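机器人是怎样学会收拾桌子的？
少儿科技角 · 适合九岁以上读者

机器人手臂有力气，也有耐心，可是它刚到实验室的时候什么都不会。要让它把东西从一个盘子拿到另一个地方，得有人教。这篇文章讲的是其中一种教法，叫“模仿学习”。

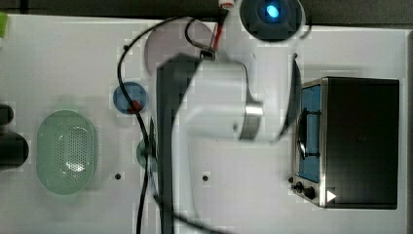 Tuulikki Saarinen问，既然电脑算得那么快，为什么不把每一步动作都写成程序，让手臂照着做就行了？

这个问题很好，许多人第一次听说模仿学习时都会这样想。工厂里有不少手臂就是照着写好的程序工作的。汽车车门每次都停在同一个位置，手臂每次也走同一条路线，程序写一遍可以用很久。

家里的桌子不一样。今天盘子放在左边，明天放在右边。有时候盘子上有东西，有时候没有。如果为每一种摆法都写一段程序，程序员写到退休也写不完。所以研究人员换了一个办法：先由人操纵手臂做很多遍，再让电脑从这些记录里找规律。

第一步：人来示范

我们介绍的这个研究项目叫Poto，地点在Irklow的一间实验室。研究人员想让一只手臂学会一件事：把小东西从盘子里拿起来，放进篮子。

示范的时候，操作员坐在一旁，手里握着一个小号的操纵杆。操作员的手往左移，手臂就往左移；操作员捏一下，手臂末端的夹子就合上。这叫“遥控操作”。你可以把它想成抓娃娃机，只是灵活得多，能转弯，也能倾斜。

从夹子离开起点，到东西落进篮子，算一次示范。做完一次，操作员把东西放回去，换一个摆法，再做下一次。Poto项目一共留下了346次示范。

操作员也会失误。有时夹子合早了，有时东西滑掉了。遇到这种情况，他们会在记录本上做一个记号，之后再决定这一次要不要留下。

第二步：把动作变成数字

手臂看不懂“往左一点”这样的话。它需要数字。

手臂上能弯曲或旋转的地方叫“关节”，跟你的肩膀、手肘和手腕差不多。每个关节里都有一个小零件，专门测量关节转了多少度。手臂运动的时候，电脑一遍又一遍地把这些角度记下来，同时保存摄像头拍到的画面。

于是每一次示范都变成了一长串记录。每条记录里有两样东西：当时看到的画面，和当时手臂的动作。就好像有人替你写日记：“看到盘子在这里，手往前伸；看到夹子碰到东西了，把夹子合上。”

第三步：电脑练习

接下来轮到一种叫“神经网络”的程序。名字听上去像脑子里的东西，其实它是一大堆计算，里面有许多可以调节的数。

练习的过程是这样的。电脑拿出一张示范时的画面，让神经网络猜：这时候手臂该怎么动？神经网络猜一个答案，电脑拿它和操作员当时的动作比较。差得远，就把里面的数多调一些；差得近，就少调一些。然后换下一张画面，再猜，再比较。

刚开始，它猜得乱七八糟。猜过很多很多次以后，答案和人的动作越来越接近。这个阶段手臂本身不用动，全是电脑在算。

第四步：考试

猜得准不等于做得好。要知道手臂到底学会了没有，得让它自己做，操作员把手放开。

研究人员给Poto项目安排了200次测试。每次测试之前，都有人按照事先抽好的签来摆放物品，这样就不会不知不觉地总是挑容易的摆法。测试的规则也提前写好：东西进了篮子算成功，掉在桌上算失败，夹子停住不动超过规定时间也算失败。

为什么要把规则提前写好？想一想你和同学比赛跳远。如果等跳完了才商量从哪里开始量，那就很难公平了。

结果怎么样

研究人员先做了一次对比。他们只用一部分示范来训练，得到第一个神经网络；再用全部346次示范来训练，得到第二个。两个神经网络用同一只手臂，参加同样的200次测试。

第一个神经网络成功了65次，还不到一半。第二个成功的次数比第一个多，但也没有拿到满分。

Räsänen是负责记录测试的人。她把失败的情况分成了2类。

一类是没拿到。夹子伸到了物品旁边，合上的时候却夹了个空。这常常发生在物品靠近盘子边缘的时候，因为示范里这样的摆法比较少。

另一类是迷路。手臂走到半路，遇到了示范里从来没有出现过的画面，下一步就猜错了。猜错一点，看到的画面就更陌生，后面便错得更多。你走路去一个没去过的地方，拐错了一个弯，后面的路就都不认识了，道理是一样的。

怎么改进

针对“没拿到”，办法比较直接：多示范几次物品在盘子边缘的情况。

针对“迷路”，研究人员试了另一个办法。他们让手臂自己做，一旦快要走错，操作员就接过来，把它带回正路。这段“救回来”的过程也记录下来，加进练习材料。以前的示范大多很顺利，神经网络没见过出了差错该怎么办。有了新的材料，它就有了可以模仿的补救动作。

有一个小组叫Kamach，他们在另一张桌子上重复了同样的实验，用的是另外一批盘子。研究人员很看重这样的重复。一个结果如果只在一张桌子上出现过，就还不能说这个方法到处都管用。Kamach小组的测试还在进行，结果要等到十一月才会整理出来。

几个词的意思

关节：手臂上可以弯曲或旋转的部分。
示范：由人操纵手臂，把任务从头到尾做一遍。
遥控操作：人在一旁用操纵设备指挥机器人运动。
神经网络：一种通过大量练习来调整自己的计算程序。
模仿学习：让机器人从人的示范中学习怎样做事。

在家试一试

找一位朋友，再准备一个盘子、一个碗和几颗纽扣。请朋友蒙上眼睛当机器人，你来当操作员。你只能说“前”“后”“左”“右”“上”“下”“捏”“松”这八个字，让朋友把一颗纽扣从盘子里拿到碗里。

做完之后，把盘子换个位置，再来一次。记下每次用了多少个口令，看看哪个步骤最费口令。然后两个人交换角色。纽扣很小，玩的时候请让年纪小的弟弟妹妹离远一点，玩完把纽扣收好。

如果你想更接近真正的研究，可以在开始之前先把规则写在纸上：怎样算成功，怎样算失败，一共试几次。写好以后，中途就不要再改了。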